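Toy and Play Table Inspection, Room 2: Checklist with Comments

Place: Brekke children's center
Checked by: Magdy Gaber
Date: 1 September 2018
List number: 1052
Last full check: May

How to fill in: write OK, REPAIR or REMOVE after each point. If you write REPAIR or REMOVE, please put a comment, even a short one. Points without a comment had no remark from me.

PART A. THE TABLE

A1. Top is flat and does not move when I push with two hands. OK

A2. No splinters on the surface or along the seams of the planks. OK
Comment: I passed a dry cloth over the whole top, in both directions. The cloth did not catch. The seams between the planks can be felt with the fingernail but they are not sharp. In May I asked to look at them again after the summer and they are the same.

A3. Corners and edges are smooth. REPAIR
Comment: One corner has a small rough place. Fine sandpaper is enough, grade 400. Please do not use 200, it leaves scratches on light wood.

A4. Surface is clean, nothing sticky. OK
Comment: Clean only with a damp cloth. The spray that was bought from Irley leaves a film and then the small toys slide too easily.

PART B. THE TOY FOOD

B1. All pieces are whole, without cracks or open seams. OK, with one remark
Comment: I pressed each piece with the thumb. The carrot is good. The corn has a thin line on one side, but it does not open when I press. Look at it again next time.

B2. Paint or color does not come off. OK
Comment: Tested with a wet white cloth, rubbing ten times on each piece. The red ones I rubbed more, because with red there was a problem in another room.

B3. Small pieces are checked with the size tube. REMOVE for the youngest group
Comment: This is the most important point of my visit. The small red berries or tomatoes (we do not agree on what they are) go into the tube completely. For children under three years they must not be in the room. For the older group they can stay, but they should have their own place and be collected after play. On the table they roll.

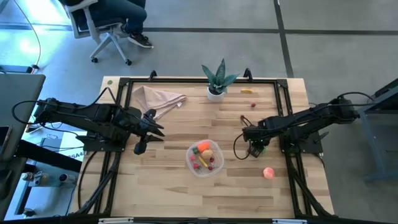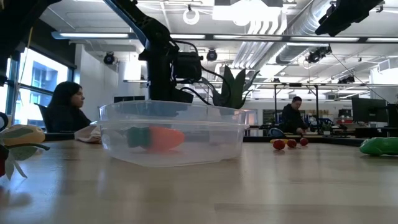
Toy food on the play table, with the clear container used for it.

B4. No sharp points on stems and leaves. OK
Comment: Leaves on the toy vegetables are soft and bend. I pulled on them and they stay attached.

B5. Pieces can be washed. OK
Comment: Warm water and a little soap. Leave them to dry on a towel before they go back, otherwise the water stays under the pieces and it smells after some days.

PART C. THE CONTAINER

C1. Rim has no cracks or sharp places. OK
Comment: I went along the rim with a finger. Please do not stack heavy things on top, this is how the old one was broken.

C2. One can see what is inside without lifting it. OK
Comment: Good to keep this kind. With the old Vesteck boxes the children turned everything over to find one piece.

C3. Inside is clean. REPAIR
Comment: Crumbs in the corners, real ones, I think from cookies. Needs washing, not only wiping.

PART D. PLANTS AND CLOTH

D1. Plant pots stand firm and do not tip easily. OK
Comment: The white pot is small. It should stand away from the edge when children are at the table.

D2. Plants are not harmful if touched or put in the mouth. OPEN
Comment: I could not find the name of the plant with the spiky leaves in the papers. Please write to Plurar and ask for the list. Until we have the answer I prefer that it is kept on the high shelf during play.

D3. Cloth napkin has no loose threads, no buttons. OK
Comment: Wash it together with the other cloths, every week. Fold it after, the children like to use it for picnic.

WHAT MUST BE DONE

Take out small red pieces from the youngest group: today.
Sand the corner of the table: before the next check.
Wash the container: today.
Ask for the plant list: this week.
Look again at the corn: next check.

Please sign under each line when it is ready and leave the paper in the folder by the door. If something is not clear in my writing, call me.

Magdy Gaber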